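What Happens to Dead Batteries in a Student House? My Term Project

I picked household batteries for my term project because I had a jar of them on top of the fridge and no clue what to do with it. My housemates kept adding to the jar, I kept moving it when I wanted cereal, and at some point it was a topic!

The questions I started with were pretty simple. How many batteries does one house go through in a semester, where do they end up, and would people recycle them if it was easier? 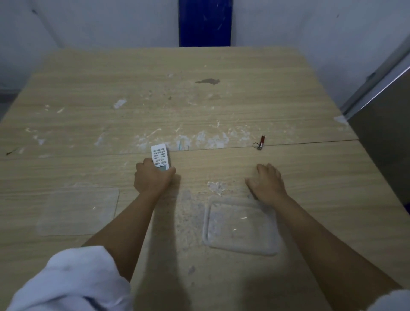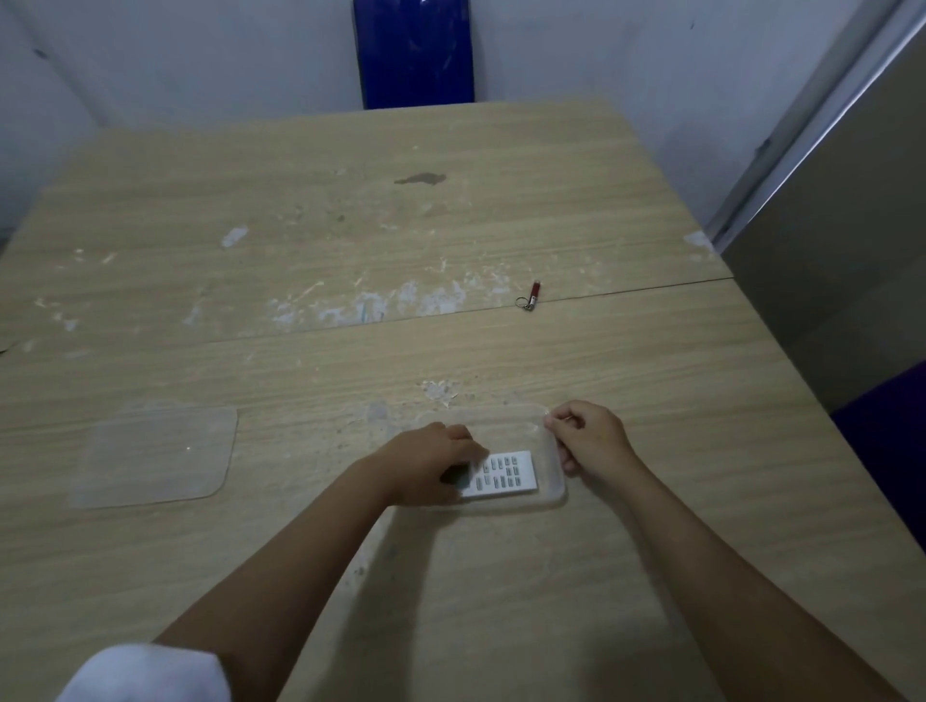
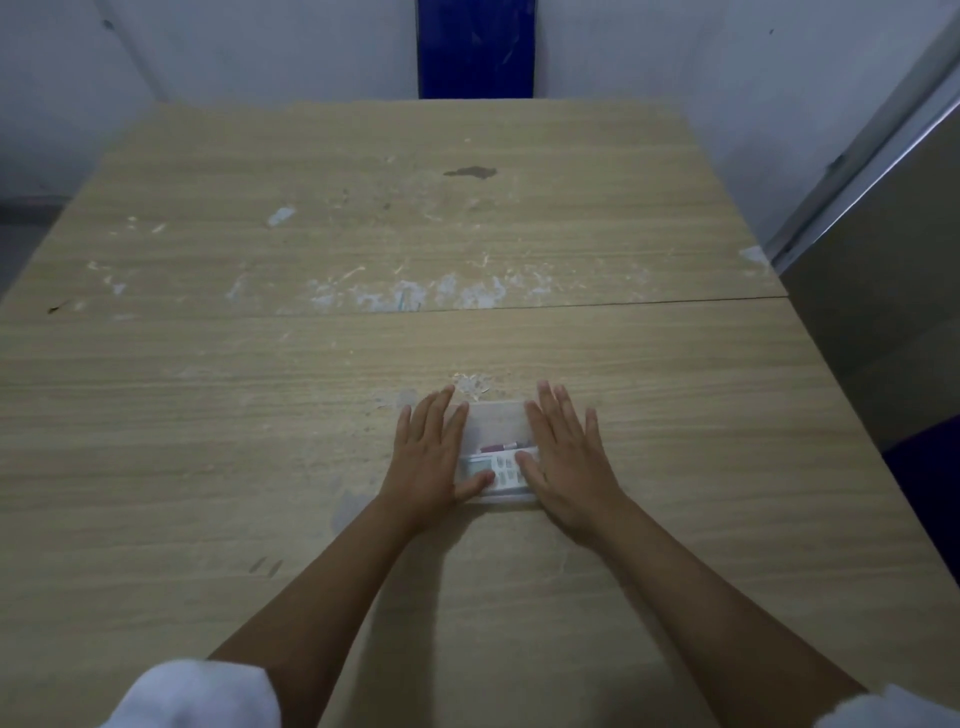 Back to the jar. I talked 11 households in Primunska into keeping one for me (mostly student rentals, plus a couple of families on my street). The deal was that every dead battery went in the jar, and a slip of paper went in with it saying what it came out of. I went around every Saturday morning with a backpack, which got heavy a lot faster than I expected.

My goal was 1,000 batteries and I did not get anywhere near it. I based that number on a guess from my project proposal, and the guess was bad. People just don't use that many anymore, because so much stuff charges with a cable now. My instructor wrote "where does this come from?" next to it back when I turned in the proposal, so I can't say I wasn't warned.

The slips were the best part. Remotes, wall clocks, a kitchen scale, bike lights, and one that only said "the duck" (I asked, it's a bath toy). Smoke alarms came up less than they should have, and that worried me a bit. I ended up adding a smoke alarm question to my exit survey, and two households found out theirs had no battery in it at all.

Then there was the testing. I wanted to know how many of the "dead" ones were really dead, so I bought a cheap Fullix battery tester and ran everything in the jars through it. A surprising number still had some charge left. My guess is that people swap out the whole set when one goes bad, and I do that too. I put the halfway good ones in my own wall clock and it's still running as I write this – not exactly science, but I was pleased.

For the drop-off part I visited both places in town that take batteries. The one at the Clendik hardware store is a box behind the register, so you have to ask for it. The one on Wang Street is out by the door with a big sign. In the survey, almost everyone knew about the Wang Street one and hardly anyone had heard of the other, including people who shop at Clendik all the time. I think a sign would fix most of that.

If I did this again I'd start earlier in the semester and I'd weigh the batteries as well as sorting them by size. Button cells and D cells each count as one in my tables, and that makes the totals look kind of silly. I'd also tape the ends of the 9-volt ones from day one. I only read about the fire risk halfway through, with a backpack full of them – not a great moment.

The survey questions and the full tables are in the appendix. The jar on our fridge is empty for now.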